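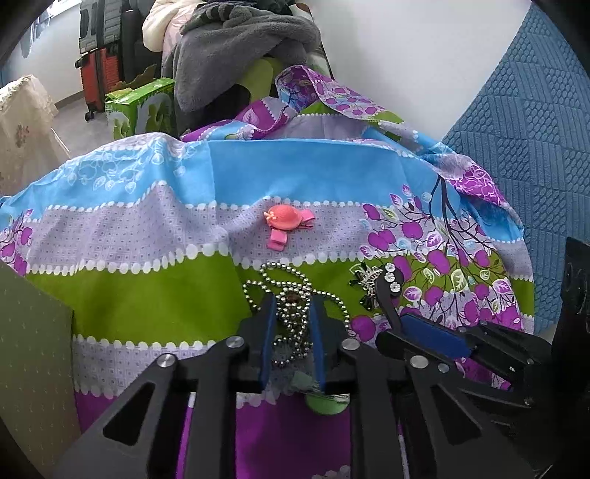 I want to make a case for the remnant bin.

You know the one. Every fabric store has it, usually near the back, sometimes under the cutting table where you have to crouch. It holds the ends of bolts, the pieces too short to sell at full price, each one rolled up and held with a rubber band or a strip of tape with the length written on it. Most customers walk right past on their way to the good stuff. I think the bin is the good stuff, and I think more people would sew, and would keep sewing, if they started there.

I learned this late. When I first got serious about sewing I did what the books told me, and picked a pattern, read the back of the envelope, and bought exactly the yardage it called for, plus matching thread. The fabric cost more than the finished blouse would have cost in a store. I was so scared of ruining it that it sat folded on a shelf for the better part of a winter. I would take it out, smooth it flat, look at my scissors and put it back. I still have it! I've moved it between two apartments.

Then I started going to Zervas, a narrow shop with terrible parking and the best bin I have ever dug through. My first haul was three pieces: a heavy blue twill, a bit of striped shirting, and some loud orange cotton covered in pears that I could not defend to anyone. I cut into the pears that same night. Why wouldn't I? The whole piece had cost less than my lunch. I made a drawstring bag with a crooked channel, and then I made a second one with a straighter channel, and by Friday I understood drawstring bags in a way that no book had managed to teach me.

Cheap fabric makes you brave, and you need to be brave at the start, because you are going to be bad at this. Everybody is. You will sew a sleeve in backward. You will sew a pocket shut (I have done this twice, on the same garment). If the cloth was expensive, that's a sad evening. If it came out of the bin, you laugh, get the seam ripper, and go again.

The other thing I love is what a small piece does to your imagination. With a whole bolt in front of you, you can make anything, and I don't know about you, but I find that paralyzing. Give me 14 inches of something and my brain wakes up. Could it be a collar? A yoke? The lining of a pouch, where only the owner ever gets to see it? I once built an entire skirt around a strip of gold corduroy that was just wide enough for a waistband. It's my favorite thing I own, and I'd never have designed it from scratch.

There are fair arguments on the other side. My friend Damir Tomić, who sews much better than I do, thinks remnants teach bad habits. He says people who buy by the scrap never learn to plan, never learn to respect the grain, and end up with closets full of pieces they'll never use. On the closet he has a point. I own a dresser that has not held clothes in years. And he's right about grain, too - when you're squeezing a pattern piece onto a scrap, it is very tempting to tilt it a little, and a tilted pant leg will twist around your shin and remind you of your sins all day.

But I think he has the order wrong. Planning is something you come to want once you've run out of fabric with one cuff to go. Tell a beginner to respect the grain and you'll get a polite nod. Let that same beginner make one twisty pair of pajama pants out of bargain flannel, and you've got somebody who will check the grain for life.

I also think we've let good cloth get a little too precious. Go to any museum with old quilts and look closely at the everyday ones, the ones made to be slept under. You'll find shirt tails next to curtain ends, and sometimes a patch that was itself pieced from two smaller patches because that's what was left. The colors argue with each other. They're gorgeous, and I can't imagine the people who made them spent a whole winter afraid of their scissors.

So if you've been thinking about learning, skip the kit. Skip the big order, too. Go to a real store with a real bin, on a slow afternoon if you can, and dig all the way down, since the wild prints tend to sink. Buy three pieces you like for no good reason. Take them home, wash them, iron them, and cut into one before you go to bed.

And if you're anywhere near Zervas in September, that's when they clear out the summer cottons. I'll be the one crouched under the table. There's room for two.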